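Corn soup, third go, and I've cracked it

I have been making sweetcorn soup since April and I am so pleased with the latest batch that I'm typing this with the bowl still next to me.

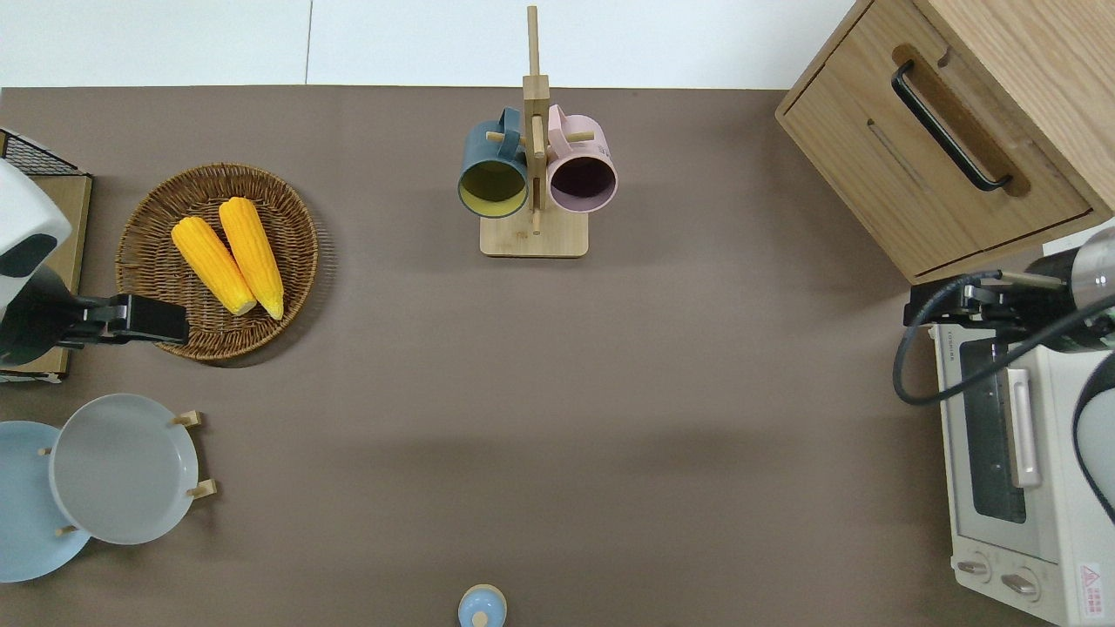 The first two tries were fine but a bit flat. I was following the recipe on the back of a Gruvel stock tub, which has you boil everything together for ages and then blend it. It tasted of warm and not much else! Then Xuelian Kong, who I used to share a kitchen with in Clukden, told me to stop throwing away the cobs. Cut the kernels off, put the bare cobs in the pan with 700 ml of water and a bay leaf, and let them tick over for half an hour with the lid on. The water goes faintly sweet and smells wonderful.

While that's going, soften an onion in butter, low and slow, with a good pinch of salt. I add 100 g of potato, cut small, and 3 cloves of garlic (Nicanor Espinoza says one is plenty, and he is wrong). Fish out the cobs and the bay leaf, tip the stock over the onions, add most of the kernels and simmer until the potato gives up.

Blend it properly. Longer than you think — I do a full 2 minutes and then push it through a sieve if I have the patience, which tonight I did.

The kernels you kept back go into a dry, very hot pan until they catch in places. They jump, so stand back a bit. Scatter them on top with lime juice and chopped coriander, and some chilli oil if you like it. Mine came from Mutiso, the little shop behind the station, and it's lovely stuff, smoky and not too fierce.

It keeps in the fridge for a couple of days and gets thicker, so loosen it with a splash of milk. I haven't tried freezing it yet. Next I want to have a go at the cold version they do at Otudik, with yoghurt and cucumber, if I can work out what the green oil is. Dill, maybe? Tell me if you know!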